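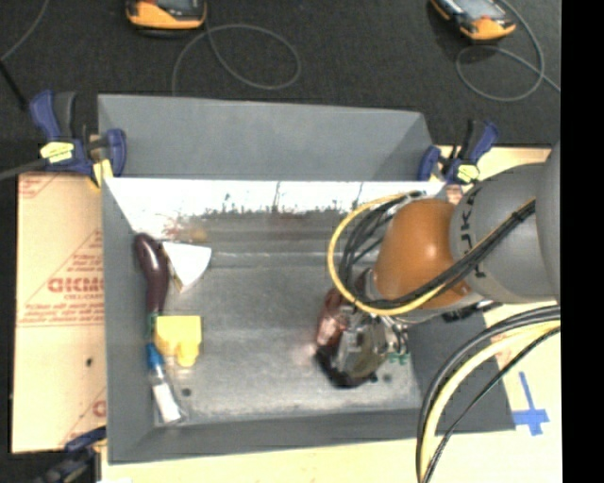

Koltby is a bin-picking cell built in a shared workshop in Teltberg by Cathal Mac Giolla and Rongrong Xiao. It consists of one articulated arm, an open rectangular bin and a control program named Plemimix. The bin has gray walls and is set among pale boards, with clamps at both back corners and at the front left. Cables to the gripper run outside the arm: a yellow cable makes a wide loop around the orange-brown joint cover, and a bundle of black ones follows it and is tied across the gray link. Objects used in the cell differ in shape and color, among them a shiny purple eggplant shape and a white wedge.

Construction

Work on the cell began in November. The arm was bought secondhand and stands on a base plate that Mac Giolla drilled for 13 bolts. The boards were cut in the same workshop. An earlier layout had the bin screwed down, but changing its position meant drilling new holes, and the screws were dropped in favor of clamps.

External cabling was chosen for ease of repair. The slack has to cover the full rotation of the wrist without catching the bin wall. In the first version the loop was too short and pulled a connector loose at the end of travel. The software limit on the wrist joint was reduced and the cable replaced with a longer one.

Control

Plemimix was written by Xiao. It divides the bin floor into a grid, selects a cell that contains an object, and sends the arm to a point above it. The gripper then descends at reduced speed until a contact threshold is reached. Two failed attempts on the same cell cause the program to move to another. A full cycle takes about 30 seconds, much of it spent on the slow descent.

Objects lying against a wall are handled by a separate routine, known in the project notes as the Chávez move, in which the gripper enters at an angle and drags the object inward before closing.

Revisions

The second revision changed the gripper mount and added a stop input to the controller. Calibration is repeated whenever the bin has been unclamped. The procedure uses 74 touch points on the floor and walls, and the results are stored with the grid file. A later proposal to move the cables inside a sleeve was not adopted.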